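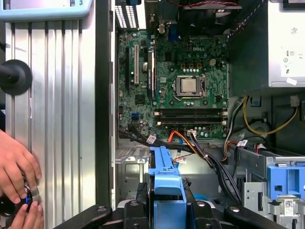 **Drive caddy insertion: wrist pose estimate drifts near the cage**

**fhmanolakis** · Tuesday, October 12, 2021

Task is hard drive insertion into a desktop tower. Pose of the cage comes from the wrist camera, registered against a mesh of the chassis. At standoff the estimate is stable. Over the last 100 mm of approach it walks toward the cable bundle, and the peg-in-hole primitive starts from a bad offset. Logged 133 attempts with Stivine 2 as the planner. Failures cluster on the lateral axis.

Running the fixed camera in parallel but not fusing it yet.
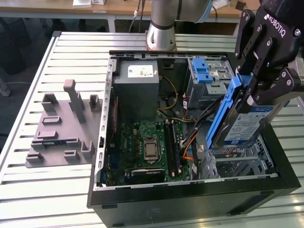

*Fixed view, caddy in the gripper at the drive cage.*

Is anyone fusing both views for this kind of thing, or just gating the wrist estimate by distance?

---

**kwhsueh**

Gate it. Close in, your registration is matching cables. They aren't in the mesh, so ICP pulls toward whatever has the most points. Freeze the cage pose at standoff, go in on kinematics, and let force control take the last bit.

---

**s_stergiou**

Disagree with freezing. That assumes the case doesn't move between standoff and contact. If it isn't clamped, first contact shifts it and the frozen pose is stale for every retry. Mask the cables and keep tracking.

---

**kwhsueh**

> Mask the cables and keep tracking.

With what? Thin, shiny, overlapping, different in every machine. I spent most of April on a cable segmenter and it still ate the edges of the cage.

---

**s_stergiou**

You don't need a good segmenter. Crop the cloud to a box around the cage prior and drop points that sit above the top flange plane.
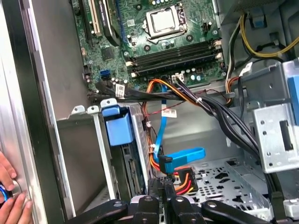
The flange is flat sheet metal, so the plane fit is cheap and you can run it every frame. If the inlier ratio falls under your threshold, hold the last pose until it recovers. That covers Kai-wen's case too.

---

**merja.ahonen**

Check the hand-eye calibration before any of this. A rotation error in the camera mount also shows up as lateral drift along the approach. Quick test: same approach over a bare board with a printed target. If it still walks, ICP is not your problem.

---

**fhmanolakis**

Ran Merja's test. Residual over the target is under 3 mm at standoff and doesn't grow on approach, so calibration contributes but doesn't explain the walk. Trying the box crop and plane filter next. The Kokora driver timestamps on publish instead of capture, so I'm patching that first.

---

**kwhsueh**

The timestamp bug alone could do it if you register while moving. Stop the arm, register, compare. I'd still freeze.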